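## 4. Comparison of fingertip variants on two-handed container tasks

### 4.1 Hardware

Both hand-held grippers used in this section share the same body, trigger and wrist camera. Only the fingertips differ between conditions. The Grelura tip is a soft, flat pad cast in one piece and pressed over the end of the finger. The Nutby tip has the same outer size but a stiffer core, with a thin soft layer bonded to the contact side. Both are yellow, which keeps the appearance of the fingers constant across conditions in the wrist view and removes one obvious cue that a learned policy could use to tell the two sets of recordings apart.

The cameras are fisheye units, one per gripper, mounted behind the fingers and looking along them. We kept the wide lens from the earlier single-hand study – see Section 3.2 – because the opposite gripper has to stay in view for most of a two-handed task. A narrower lens was tried in July and dropped. It gave more pixels on the fingertips, but the second gripper left the image whenever the operator's hands moved apart, and relative pose between the two hands could then be recovered only from the tracking data.

Finger width is read from an encoder on the trigger linkage. The encoder does not measure deformation of the tip, so with the softer Grelura tip the reported width is smaller than the true width of the object under load. This offset is corrected per tip with a lookup table built from a set of rigid gauge blocks. No force sensor is fitted.

### 4.2 Task and protocol

The object set for this section is made up of thin-walled plastic containers. They are a poor match for parallel fingers in several ways: the walls flex, the surface is glossy, and clear material gives the camera little texture to work with. Rigid boxes, which we used in the first round, did not separate the two tips at all, and we do not report them further.

Each trial has four phases:

1. **Approach.** One gripper closes on the near end of the container.
2. **Second contact.** The other gripper approaches the opposite end or the far rim and closes.
3. **Lift and tilt.** The container is raised and turned by both hands together.
4. **Release.** The container is set down and both grippers open.

A trial counts as failed if either gripper loses the container after second contact, or if the wall buckles enough that the container does not recover its shape after release. Slips that the operator corrects without opening either gripper are logged but do not count as failures. We also log the time between first and second contact, as long delays here usually point to trouble in seeing the far rim.

Trials were run by two operators, the second author and Tanveer Hashmi, who swapped the leading hand halfway through each block. Tip order was alternated between blocks. There were 21 blocks in all, and 3106 trials remained after we removed recordings with dropped camera frames or lost tracking. Labels were assigned from the wrist video by Sobia Cheema, who was not told which tip was fitted. The tips can be told apart at close range by a seam on the side, so the labeling should be treated as partly blind only.
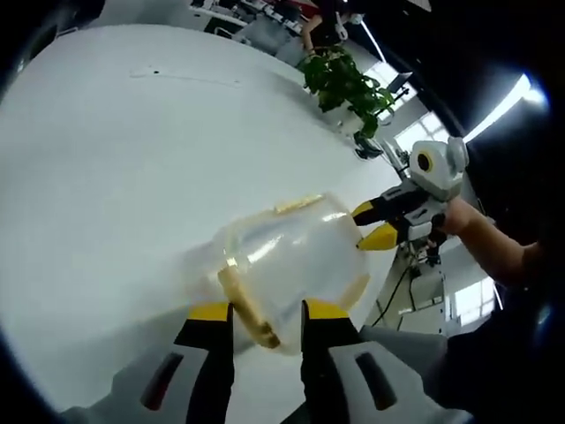
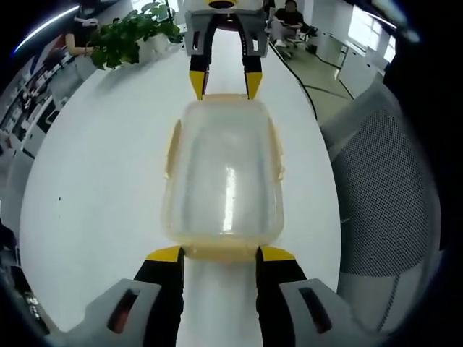 **Figure 9.** Wrist-camera views of two hand-held grippers and a plastic container at a white table.

### 4.3 Observations

The two tips fail in different ways. With the stiffer Nutby tip, most failures come from buckling of the wall during the tilt, when one operator tightens the grip to hold against the other. The load is concentrated along the edge of the pad and the wall folds there. With the Grelura tip, buckling is rare, but the pad shears under side load and the container rotates slowly between the fingers. Operators corrected most of these rotations by moving the opposite hand, and they therefore appear in the log as slips.

This matters for the use of the recordings as training data. A corrected slip is a valid demonstration in the sense that the task is completed, yet the correction depends on what the operator feels through the trigger, and nothing in the recorded signals carries that information directly. The policy sees the rotation in the image only after it has built up. We expect the effect to be stronger on the robot arms, where the controller holds finger width and not grip force.

Rim grasps behaved better than wall grasps with either tip. The rim is the stiffest part of the container, and its edge gives the pad something to seat against. Operators moved toward rim grasps over the course of a block without being asked to, which introduces a drift in the data that the alternating tip order only partly removes. We added a grasp-location label for this reason and report results separately for rim and wall in Section 5.

Reflections were the main source of error in the vision pipeline. The Khokhar segmentation model, used here without retraining, often took a highlight on the curved plastic for an object edge and placed the container boundary too far in. Lowering the exposure helped with the highlight but made the fingers hard to separate from dark background areas. We settled on a fixed exposure for all blocks and masked the fingers using the known width – a crude method, but a stable one.

### 4.4 Transfer to the arms

The tips were then moved to the pair of arms in the Dultside cell with the same finger geometry and the same cameras. The controller runs in position mode with a stiffness limit at the wrist. Two settings of this limit were compared. At the higher setting, small errors in the relative pose of the two arms load the container directly, and the wall buckles in much the same way as under a tight hand grip. At the lower setting the arms share the error, but the tilt lags behind the commanded path and the release phase starts before the container is level. Adding a short settling period before release removed the early openings at the lower setting, and this is the configuration used for all policy results that follow.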